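Workshop notebook, July, started 7:40 in the morning

Second try at the walnut ink. I've got a window before it gets too hot in here to stand over a pot, so this entry is going to be messy and I'll tidy the numbers into the big sheet later.

Where we left off: the Flillthorpe batch (hulls from the big tree behind the old feed store) came out a really gorgeous brown, but it feathered like crazy on the cheap paper and it grew fuzz in the jar within a couple of weeks. I'd blamed the paper. Then I tried the same ink on the Skullum pad, the heavy one, and it feathered there too, just less. So it's the ink. It's too thin and I was stingy with the gum.

What I did this time

Weighed out 500 grams of dried hulls, broke them up with the mallet inside a pillowcase (do this outside, please, the dust stains everything including grout) and covered them with rainwater from the barrel. Let them soak overnight with the lid on. It smelled like a wet basement this morning, same as last time, so I'm not worried.

Brought it up slowly on the small hot plate and held it at 84 C. Last time I let it boil because I got impatient, and I think that's where the grit came from — the pieces just fall apart and then you're straining forever. Kept it there until the level had dropped by half, topping up nothing. I stirred it whenever I walked past, so not exactly a controlled procedure, but whoever repeats this can set a timer if they like.

Strained through the coarse cloth, then the fine cloth, then a coffee filter. The coffee filter clogged right away and I had to swap it out four times. Next round I want to let the pot settle for a full day first and pour off the top!

Gum arabic: I made the stock fresh, since the old jar had gone stringy. Stirred it in while the ink was still warm and it went in without lumps, which is a big improvement on May. Then a few whole cloves against the mold. Asfaw's recipe calls for wintergreen oil but we're out, and I like cloves better anyway.

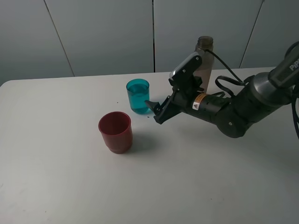 Swatches so far

Skullum pad, dip nib: clean edge, hardly any feathering, dries to a warm medium brown. Second coat goes much darker. I love this one.

Ultier sketch paper, dip nib: some spread along the fibers, okay for drawing, not for small lettering.

Ultier sketch paper, brush: lovely. Pools a little at the end of a stroke and leaves a dark rim when it dries.

Envelope from the recycling: terrible, as expected.

Drying time on the Skullum swatch was 40 seconds until I could drag a finger over it without a smear. The May ink took way longer, but I never wrote down how long, so that comparison is useless. Write things down, me.

Still to do

Put one swatch in the south window with half of it covered and leave it until fall. Iron version next, with a rusty nail jar that's been going since spring (it's on the top shelf, the lid is stuck, use the rubber grip). Label the bottles before anyone mistakes them for the soy sauce again. And buy wintergreen, so I can at least do Asfaw's way once and compare.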